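02/03/2026

Slept badly, up before six. Paid the Golport bill, then rang Tumaini about June. She can only get 2 days off, so we'll go to Grestanitz and leave the rest.
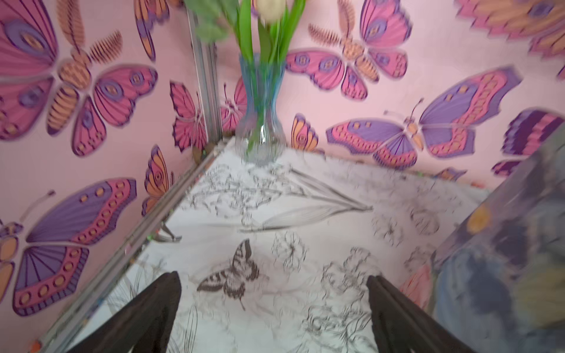

Flowers took up the rest of the morning. I still like tulips best, though they never last with me. The white one is still shut - it looks well in the glass vase with the blue neck, against the pink butterfly paper. Must change the water tomorrow. Soup for tea.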